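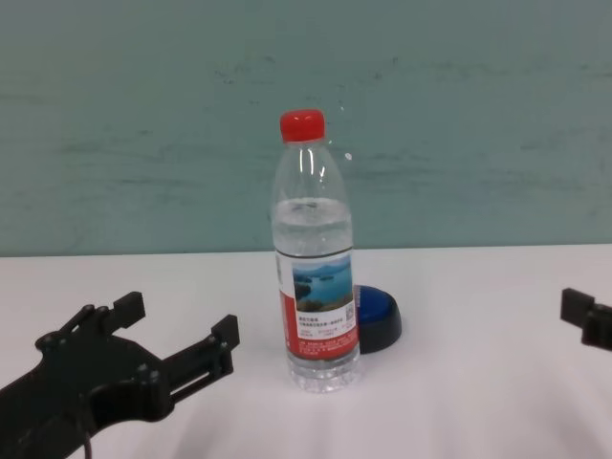

1 min read

Does bottled water go off once it's been opened?

Miklós Orbán
Asked in Kitchen & Home, Surnley

I've got a bad habit of opening a bottle, drinking a bit and then forgetting it for days. Found one in the car this morning that must have been there since early July — cap on, still mostly full. My sister says bin it, my dad says water is water and he'd drink it. Who's right? And does it matter that the car gets boiling hot?

Zulkifli Yusof
14 found this helpful

Your sister, I'm afraid! The water itself doesn't rot, but once you've drunk from the neck you've put germs in there and a warm car is lovely for them. I finish mine within a day or two if it's been in the fridge, and the same day if it hasn't. Heat can make it taste of plastic as well (yuck). I'd pour that one on the tomatoes and put the bottle in the recycling.

geagea_4

Drank one that had been in my gym bag for nearly 14 days, was fine. Tasted a bit flat.

plino

Get a metal one you can wash. Hot soapy water every night, lid too, and leave it upside down on the rack with the lid off.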